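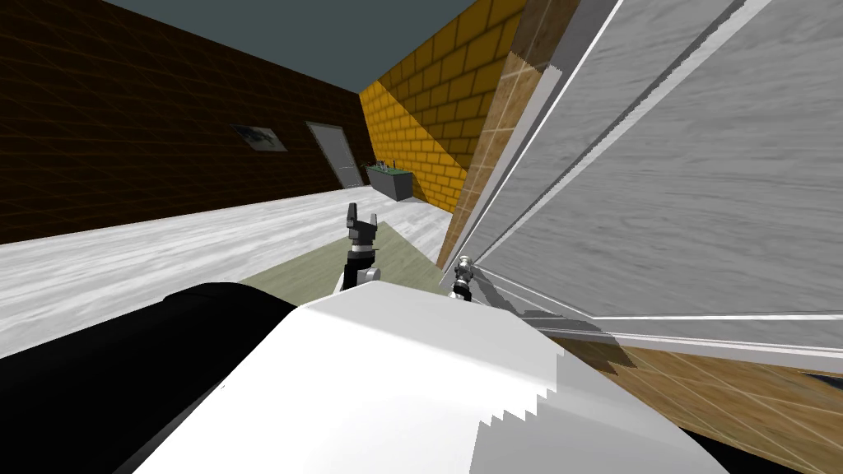 Clollemow Remittance Notes is a small collection of payment advice, the short messages that come with a bank transfer and are meant to tell the person being paid which bills the money is for. Anyone who has sat in an accounts office at the end of a month will know how much of the day goes on reading them. A payment comes in, a note comes in, and somebody has to bring the two together and then find the right invoices to set them against. I picture the job as a pair of arms like these, the black two-fingered gripper open in the middle and the little silver one over by the white panel, both attached to the same body and each with its own bit of the work. The bank line is one arm and the note is the other, and most of the mistakes we came across happened when a clerk had only one of them to go on.

What is in the collection

There are 600 notes, one to a row, in a plain comma-separated file called notes.csv. A second file, links.csv, says which invoices each note was finally set against, as decided by people who do this for a living. Of the 600, we could link 463 to one or more invoices, and 377 of those go to a single invoice. The rest of the linked notes cover several bills at once, and these are the ones we'd most like you to try your matching rules on, as they are much harder and far more like real life. Notes with no link have been left in on purpose, with the invoice column blank. Please don't read a blank as an error!

The columns in notes.csv are:

note_id – our own number, with no meaning outside these files
received – month only
payer_code – a made-up code that stands in for the paying firm
amount – in pounds, with two decimal places
note_text – the words of the note, after cleaning
source – portal, email or letter

Where the notes came from

Two firms were good enough to share their past notes with us, Schouten (packaging) and Virton (lift repairs). Their habits could hardly be more different. Schouten's customers mostly pay by batch and send a tidy list, while Virton gets a good deal of "as per our call" and "less the usual", which is charming until you have to do something with it. The Skavmont office did the scanning of the paper letters, and Danica Kadrić checked the text against the originals, line by line, with a great deal more patience than I have.

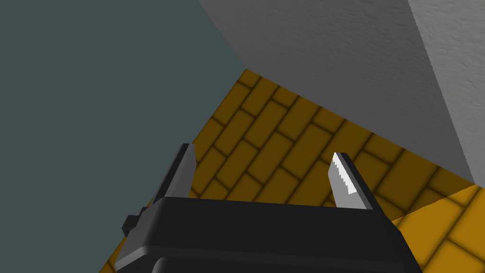 Page last changed: November

How we cleaned it

Names of people, sort codes, account numbers, phone numbers and email addresses were taken out and replaced with a tag in square brackets. Invoice numbers were changed too, though always in the same way, so a number that appears in a note will still match the same number in links.csv. We kept spelling mistakes, odd spacing and swapped digits wherever we found them. It was tempting to put them right, and in the first draft I did put a few right, and Danica very kindly made me put them back.

Discounts and part payments are left as they were. If a customer knocked something off for early payment, the amount column shows what they paid and the note may or may not mention it.

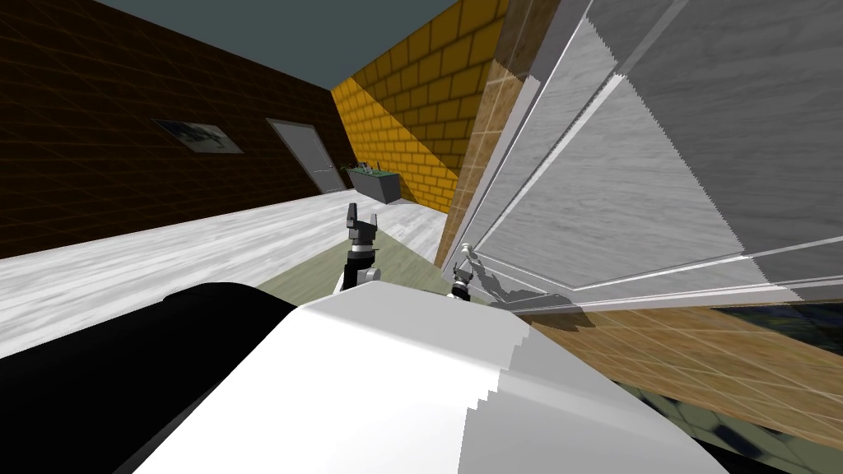 White cabinet with grey wood-grain panels and white trim.

Splits

We have set aside 200 notes for testing, listed in test_ids.txt, and we'd ask you to leave them alone until you have finished tuning. Both firms appear in both parts. The same payer can turn up on either side of the split, so a method that simply learns the habits of each payer will look better here than it would with new customers. If that matters for your work, group by payer_code and make your own split.

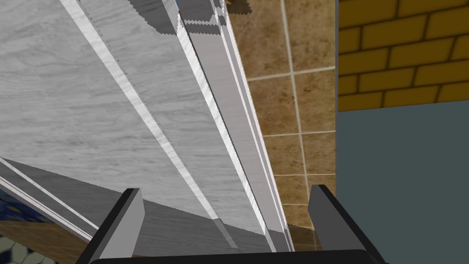 Known problems

Letters are thin on the ground compared with emails and portal notes, so please go gently with any claim about paper. Credit notes are sometimes written as a minus and sometimes in brackets. A few notes mention an invoice that had been cancelled and raised again under a new number, and in those cases the link points to the new one.

Questions and corrections

Write to Afia Amegashie at the Clollemow project desk, giving the note_id and what you think the link ought to be. I read everything, usually before nine in the morning with a cup of tea, and corrections go into the next version with your name beside them unless you'd prefer to be left out.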